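February 22, 2025

Glue trials, continued. The Votmont wood glue says 30 minutes in clamps on the label. I gave the first joint exactly that and it crept when I planed it. Second joint got 18 hours and held, as the old Karkach stuff always did.

Not convinced the new formula is any stronger. The leaflet claims it survives 1000 wet-dry cycles but doesn't say on what wood or at what temperature. Our shop was at 9 C overnight, so cold may explain some of it. Repeat in August before anyone orders more. Until then, leave clamps on overnight whatever the label says.
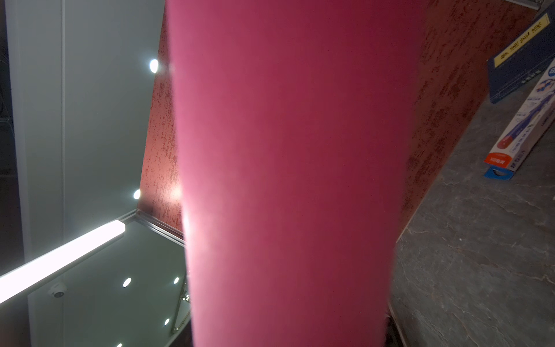
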